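Visitor FAQ: Open Day at the Adamczyk Automation Lab, Iltby
Last updated January 2022

What is being demonstrated?
Robot assembly, first in simulation and then on the physical cell. Visitors see the same arm program run in both.

How long does a visit take?
Around 1000 seconds of demonstration per group, followed by open questions. Groups are limited to 6 people.

Do I need to register?
Yes. Use the form on the Skanudlow site page and bring the confirmation. Walk-ins are admitted only if a group has space.

Is there an age limit?
Children under 5 are not admitted to the cell area. They may watch the simulation screens with an adult.

Can I stand next to the robot?
No. Visitors stay behind the yellow line while the cell is powered – this applies to exhibitors from other firms as well.

What is Vikel?
Vikel is our in-house simulator. It models the arm, the gripper and the parts, and it renders shadows so that vision software can be tested before any hardware is switched on.

What will be on the simulation screens?
An assembly task with small parts laid out on a checkered floor. The arm stands on a pedestal and reaches down to the parts. Lighting and part positions are changed between runs.

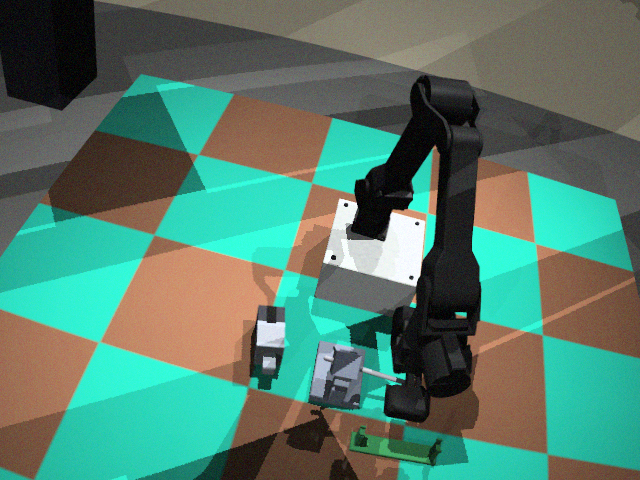
Vikel render: the arm reaching down to the parts, with the green bracket below the gripper finger.

Can I run the simulator myself?
Yes, at station 4. Staff load a saved task and you can move the arm joint by joint. Changes are not kept.

Is parking available?
Yes, behind the main building. Enter through the north gate.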